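Subject: Re: [handheld-data] fruit on the bed, first batch
Date: 2023-06-28

Krystyna Marciniak wrote:

> Batch one is nearly done. We have 78 usable runs and I think we can
> reach 500 before December if everyone records a bit each week.
> Soft surfaces look promising. Any objections to starting the
> training on Prultik now?

A few, yes. I've got no quarrel with the recording. It's the 500 I don't believe in.

I went through 11 of the runs last night and nine of them were the same idea: red fruit in the middle, mandarin off to the right, same blanket. If we keep going like that we'll have a very large pile of one example. The model will learn where we like to put a mandarin -- and we'll call it grasping. 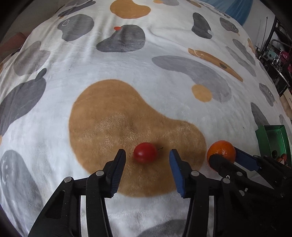

**Two-Hand Collection Group, Wróbel Building**

The blanket bothers me more than the fruit does. It's covered in grey and orange-tan blobs, a fair few with smiley faces on them, and both pieces of fruit are sitting on the one big tan patch. How do we know the colour of that patch isn't doing the work? Move the mandarin onto a dark grey blob, or onto plain white, and I'd like to see whether the Prultik numbers hold up. My guess is they won't.

I also don't buy "soft surfaces look promising". Promising compared with what? We haven't recorded the same fruit on a bare table, so there's nothing to set it against. Przemysław Kaczorowski tried that comparison on the Cetach set and the gap mostly went away once the start positions were mixed up.

What I'd ask for before anyone trains anything:

- fruit placed by draw, no favourite spots
- a second cover in plain cloth
- failed grabs kept and labelled, please stop deleting them
- some runs set aside that nobody looks at until the end

The Lornix labelling sheet still has no column for which hand moved first. Krystyna, can you add one? I'll redo my own runs to match, grumbling the whole way.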